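Does Lime Juice Keep Cut Apples White? A Check on a Kitchen Rule
Food Science Project Report, Prullmont
June 2, 2024

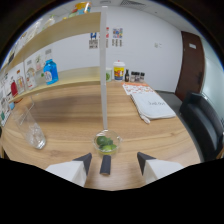 Almost every cookbook we looked at says that citrus juice stops cut apples from turning brown. Few of them say how much juice, or for how long it works. We wanted to see whether the rule holds up when you measure it, and we were doubtful from the start, having all opened a lunch box of brown slices that had been squeezed with lime that morning.

Background
Apple flesh browns when an enzyme in it meets oxygen from the air. Acid slows the enzyme down, and the vitamin C in citrus is supposed to help too. That is the usual explanation. The Prostance fruit guide we were given repeats it, then claims that one squeeze keeps apples "fresh all day," with no test to back this up.

Method
We cut 40 slices from apples bought at the Nunside market and split them evenly into four groups: plain, dipped in tap water, dipped in lime juice mixed with water, and dipped in straight lime juice. The mixed dip was 300 ml in total, half juice and half water. All slices sat on plates at room temperature for 7 hours. Every hour we scored each slice against a printed color chart, from 1 (white) to 5 (dark brown).

Results
The plain slices browned first, as expected. The water group did better than we thought it would in the first hour, then caught up with the plain slices. Both lime groups stayed paler through the morning. By the last check the mixed group was clearly tan at the edges. The straight juice group was still the palest, but it had gone soft and two of us refused to finish a slice.

Problems
Our color scores are weak evidence. The same person did not score every hour, and the light in the room changed after lunch. Everyone could tell which plate was which by the smell, so anyone hoping lime would win could have scored it kindly. We also used one kind of apple. The Abbasi study on our reading list used 3000 slices and a color meter, and we can't claim anything close to that.

What we would change
We would hide the labels, use a lamp, and add a plain salt water dip, which costs less than limes. We plan to repeat the test in October with local apples. Until then we would accept "slows browning for a few hours" and leave "all day" out of the guide.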